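Section 4: Setting Up Your Prokell Cap Patch Press

Welcome back! If you've worked through the unpacking section, your press should be sitting on a firm table with its handle up and its cord tucked behind it. Now we get to the part most people have been looking forward to, which is putting a patch on the front of a cap and having it stay there. Take your time with the first one. Pick a cap you don't care much about, and keep your good ones on the shelf until you have the feel of the handle.

What you will need
The press and its curved lower form
One cotton or cotton-blend cap
One iron-on patch, no wider than the upper plate
The cover cloth from the accessory bag
A lint roller, if you have one

4.1 Fitting the curved form

1. Make sure the press is unplugged and cool.
2. Slide the curved form onto the post with the rounded edge facing you. It goes on a little stiffly the first few times.
3. Turn the locking knob to the right until it stops. Hand tight is plenty, so please leave the pliers in the drawer.
4. Lower the handle gently, with nothing on the form, and check that the two curves meet evenly from left to right. If one side touches first, loosen the knob, nudge the form over and try again.

Note: The Arnisau form for low, unstructured caps is sold separately and sits slightly farther forward. If you're using that one, follow the card that came with it for step 4 and then rejoin us at 4.2.

4.2 Dressing the cap

5. Fold the sweatband out and down, all the way around the front. People do forget this one, and a sweatband pressed flat against the crown is a nuisance to fix.
6. Pull the cap over the form so that the brim points toward you and the crown is smooth. Hook the back of the cap under the spring clip.
7. Run the lint roller over the front panel. Dark caps in particular seem to collect every thread in the house!
8. Line up the patch with the center seam. On a cap with no center seam, use the middle eyelets or fold the cap in half and make a tiny chalk mark.

Caution: Don't use the press on caps with a plastic mesh front, on waxed cloth, or on wool felt. Mesh will melt, and felt can take on a shine that doesn't brush out.

4.3 Pressing

9. Plug in the press and switch it on. Leave the handle up while it heats. The light goes from red to green when it's ready.
10. Lay the cover cloth over the patch, and check one last time that nothing has slid.
11. Bring the handle down until it clicks, and hold it closed until the timer beeps. It's set to the patch program when it leaves us, so there's no need to change anything for your first cap.
12. Lift the handle, remove the cloth, and let the cap sit on the form for 4 minutes before you touch the patch.

Caution: The upper plate stays hot for a good while after the light goes out. Keep small children and curious cats well away from it.

If a corner of the patch lifts, put the cloth back and press once more. If it lifts again, the handle pressure is probably too light, and a half turn on the top screw will usually sort it out. Huiling Jin and Chenxi Meng on our help desk are happy to talk you through it, and it helps if you have the model number from the underside of the base ready when you call. 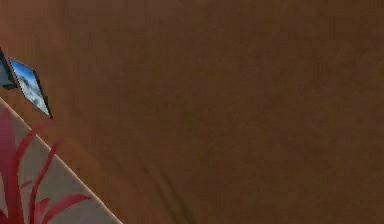

Once the cap has cooled, fold the sweatband back up and shape the brim with your hands. Wait a full day before washing it, then wash by hand in cool water and dry it over a bowl or a jar. Section 5 covers stitched edges and side patches.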